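**Laundry people wanted: paid study, Hindar test room**
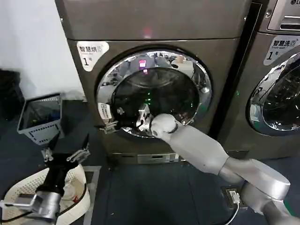
Can a machine do the laundry yet? Short answer, some of it, slowly. We want to find out how much, and for that we need people who do laundry for a living or just do a lot of it at home. Our test room has household machines in it, numbered so the notes don't get mixed up. You'd work with smart dryer number one and smart washer number one, side by side, same as in plenty of laundry rooms. Big round doors, chrome rings, dark glass. Getting a gripper onto the rim of a dryer door is a whole skill by itself, and then there's the basket on the floor and whatever is in it. Sleeves. Fitted sheets. Socks stuck to everything.

Study is run by Vultent with Bustos doing the scoring. Posted 27 Jun 2019, open til we fill the spots.

**What you'd do**

- Run the same chores the arms run. Open the door, unload to a basket, clean out the lint, load again, start a cycle
- Watch the arms do it and mark where you would of stepped in
- Sort and fold a mixed load at your normal speed, no racing
- Tell us which parts you'd hand over tomorrow and which you wouldn't trust to a machine at all

No driving the arms yourself in this round. That's a separate study in October, say so on the form if you want to hear about it.

**Who we want**

Hotel, hospital, gym or laundromat experience is great. Parents of big families too. 18 or over. Fine with bending, lifting a full basket, and being on your feet for most of a session. No tech background needed, and please don't read up first!! We want your habits how they are.

Skeptics welcome. Half the team thinks folding is years off. The other half thinks the door is the harder problem. Bring an opinion.

**Pay and time**

$550 for the full study, paid when you finish. 19 sessions over the summer, evenings possible. Miss one, we reschedule. Miss a bunch and we pay you for the ones you did.

29 places total. Last round we logged 1,219 loads and still didn't get enough towels, so expect towels.

**Good to know**

- Sessions are recorded. Hands and machines mostly, faces blurred before anybody outside the team gets the files
- Stay behind the floor tape while the arms are moving. Stop button is on the wall by the door, we show you first thing
- Closed shoes. No scarves or dangly bracelets
- Scent free soap only, one of our staff has alergies
- Parking in back, free

**To apply**

Fill out the short form at the Hiverov front desk or ask for it by mail. Tell us: what kind of laundry you do, how many loads in a normal week, times you can't make. Two or three lines is plenty. No resume.

We call everyone back, including if it's a no. May take us a couple weeks.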